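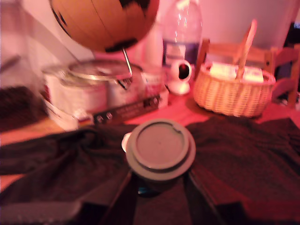
Figure 1. Pot, water bottle and globe under pinkish-red light.

3.2 Color of room light and reading speed

Jana Fuchs and Tzu-hsuan Kwok ran the reading trials in the Poltbridge study rooms. Each of the 22 participants read two passages of equal length, one under white light and one under red light. The order was switched for half the group. Passages were printed in black on matte white paper at 12 point.

Reading time was longer under red light for most participants. The difference was small – less than the spread between individual readers – and we do not treat it as significant. Error counts did not change.

Light level was not matched between the two conditions. The red filter lowers total output, so color and brightness cannot be separated in these data. Meenakshi Solanki repeated the white trials with a dimmer in January; see Section 3.3.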